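The Night the Arm Forgot How Heavy a Drawer Was

The message came in at 2 a.m. and it was four words long: "It won't let go."

I was awake anyway (deadline, cold coffee, you know the drill), so I drove over to Lemeton and found three tired people standing behind a yellow line, staring at a robot arm that had a very firm grip on a computer that was still running. Nothing was on fire. Nobody was hurt. But the front of that machine had a bend in it you could have rested a pencil in, and every few seconds the arm gave a little tug, like a dog that has decided the sock is his now.

I'd been following the Lemeton crew since October for what was supposed to be a cheerful story. They look after servers for small businesses, and a lot of that work is dull as dishwater: walk up to the rack, pull a dead drive, slide in a fresh one, walk back, write it down. So they bought an arm from Barajas, wrapped it in control software called Jamument, and taught it to do the night swaps. By the time I showed up it had done 580 of them without a scratch. I watched a dozen myself and got bored, and I mean that as a compliment!

Swap 581 is the one everybody remembers.

Here's what they pieced together over the next few weeks, as well as I can explain it. Jamument decides how hard to pull by feeling how much the drive pushes back. A drive that slides easily gets a gentle pull, a sticky one gets a bit more, and past a set limit the arm is supposed to quit, open its fingers and call a human. That limit was 25 newtons, a modest tug, about what you'd use on a stubborn kitchen drawer.

Earlier that evening somebody had restarted the arm after a software update. When it wakes up, it zeroes its force sensor, same as you'd zero a kitchen scale before you put the bowl on. Except this time the fingers were already leaning on something. The bowl was on the scale. So the arm woke up believing that a steady push was nothing at all, and everything it felt after that came out too low.

It reached for the drive, missed the handle by a hair, and closed on the edge of the front panel. Then it pulled. The panel didn't move, being part of the computer. The arm figured it had a sticky drive and pulled harder. By its own reckoning it never got to the limit, so it never quit. The log shows 189 tries, each one filed neatly as "drive stiff, retrying." I've read the whole thing and it's oddly sad, page after page of patience.

You might ask about the emergency stop. I sure did! They hit it right away, and it worked exactly as designed: power to the joints cut, brakes on. The trouble is that the fingers were designed to stay shut when the power goes, so the arm can't drop whatever it's carrying on your foot. Good idea on most days. With a live server in its grip, it meant the only way to get loose was to power back up, and powering back up started the tugging again. That's the part I walked in on. They finally got it off with a hand crank that was in a drawer, still in its plastic bag.

The damage came to one bent panel, one dead board and a bill for $3,000, plus a very long apology to a dental office that couldn't see its appointments until lunch. Pretty cheap, all told. One of the technicians told me she'd had her hand in that same spot an hour before, and she got quiet after she said it.

So the cheerful story went on hold and I kept coming back to watch them fix it. The zeroing was the easy bit. Now the arm has to back off into open air and hold still before it's allowed to zero anything, and if two readings don't match it refuses to start. Three failed pulls and it's done for the night, no matter what it thinks it feels. The crank hangs on a hook by the door.

The rest they wanted to try somewhere a mistake wouldn't cost anybody a server. They rebuilt the job in simulation, one arm, one table, one computer case, and started feeding it bad zeros on purpose. Fanon, the small outfit that wrote the simulator, helped them fake a sticky panel. I sat in on a few of those sessions, and I'll admit I flinched the first time the fingers went in toward the front of the case.

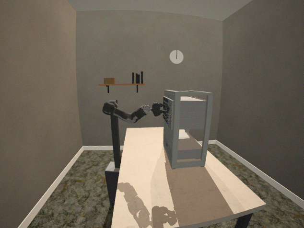

They run the bad-zero test every time the software changes now, even for tiny updates, and the technicians get to veto a release if they don't like how the pull looks. One of them has already used it, over a wobble I couldn't even see on the playback. The arm went back on night shift with a person in the building, and last I heard the dental office was still a customer.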